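The Year I Gave Up Kitchen Roll

There was a time, not very long ago, when I bought kitchen roll the way other people buy milk. It went on the list without being thought about, and if the cupboard got down to a single roll I felt slightly panicky, as if we were about to be cut off by snow. Then last October I opened the bin to squash down the rubbish (my job, for some reason, has always been my job) and the whole top layer was damp white paper. Sheets I'd used to dry one cup. A sheet I'd put under a teabag. I stood there with my foot on the pedal and thought, my gran would have had words.

Gran had cloths. She had a whole drawer of them in the house at Ketcombe, and each had its own job, and heaven help you if you did the floor with the one meant for glasses. I don't think she ever bought a paper towel in her life. She boiled things on a Monday in an enormous dented pan and pegged them out with the corners touching, and they dried as stiff as cardboard. I loved the smell of that drawer! I'd forgotten about it completely until the bin business brought it back.

So I decided I'd be a cloth person. I went down to the market at Workgate on the Saturday with 15 pounds in my pocket and came home with a carrier bag of them, all colours, from the stall that also does shower curtains and dog beds. 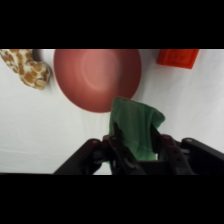
A green cloth and a red bowl.

What I hadn't reckoned on was how quickly I'd go wrong. I washed the lot together with a good glug of fabric softener, because I like things to smell nice, and for the next fortnight I was pushing puddles from one end of the worktop to the other. Softener leaves a sort of coating, you see, and the cloth stops drinking. A woman in the queue at the chemist put me right on that (I'd been moaning to her about it, I moan to everyone). A couple of hot washes with nothing but a bit of soda crystals and they came back to life. I have not bought softener from that day to this, and my jumpers haven't complained either.

The second thing was the smell. If you've ever picked up a dishcloth that's spent the night in a heap at the bottom of the sink, you'll know the one I mean, sort of pond and old cheese. I tried lemon juice. I tried the microwave, which my sister swears by, and all I got was a hot cloth that smelled of pond and a kitchen that smelled of it too. The cure turned out to be so dull I'm almost embarrassed to put it in a magazine. You wring the thing out and hang it up. I put a row of hooks on the inside of the cupboard door, moved them to the outside when I realised no air was getting in there, and the smell went away and has stayed away.

Drying, really, is most of it. I live in a flat with one good window and no garden, so there's no pegging out for me, and through the winter I had cloths over radiators, cloths over the back of chairs, and one memorable evening a cloth on the lampshade, which I don't recommend. In the end I bought one of those ceiling airers on a pulley. Mine came from a little firm called Lastetti and cost more than I meant to spend, and putting it up took a whole afternoon and a lot of language. But oh, I do love it. You load it up, haul on the rope, and the washing goes off up to the ceiling where the warm is and minds its own business until morning.

I've become a bit of a bore about fabrics as well. Terry is the one for spills, all those little loops. Flat cotton is for glasses and anything shiny, and it has to have been washed a good few times first or it leaves fluff. Linen is lovely and I can't afford it, though I did find two old tea towels in a charity shop with a map of somewhere Scottish on them, so faded you couldn't find your way anywhere. Best things I own for drying wine glasses. The microfibre ones are very good at windows, I'll give them that, but I don't like the way they catch on my hands. It makes my teeth go funny.

Then there's the matter of which cloth is for what. I started off with a colour system and wrote it on a card and stuck it to the fridge. It fell apart inside a week, mostly because I live with somebody who doesn't read cards. Now it's much simpler. Kitchen cloths live in the kitchen, bathroom cloths live under the bathroom basin, and once a cloth has done the floor it's a floor cloth for the rest of its days and gets a corner snipped off so there can be no arguments.

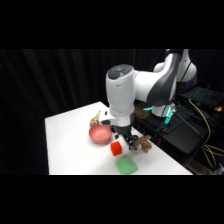 White tabletop, black curtain.

People always ask about the washing, and whether I'm not just using up in hot water what I've saved in paper. It's a fair question and I can't answer it like a scientist. What I can say is that the cloths go in with the towels, which were going in anyway, and they take up about as much room as a pair of socks. I do them at 60 and I don't fuss. Anything that's been near raw chicken goes straight into the machine and doesn't pass go.

And I should own up to something. There is still a roll of kitchen paper in this flat. It lives on top of the fridge, where I have to fetch the step to get it down, and it comes out for bacon fat and for when the cat has been poorly. I bought it at Christmas and it's still going. I used to get through one of those in a week, if we had people round.

My favourites now are a set of waffle ones in a washed-out blue, made by a brand called Kinyua, which my sister gave me for my birthday. I laughed when I unwrapped them. A few years ago I'd have been quite hurt to be given dishcloths! They were too nice to use for a month or so, and then I knocked a full mug of tea across the worktop and grabbed the nearest thing, and that was that. There's a brown mark on one of them that won't shift. I've tried soaking it, and I've tried leaving it on the windowsill for the sun to have a go, and next I'm going to try Gran's big pan, if my mum will let me have it.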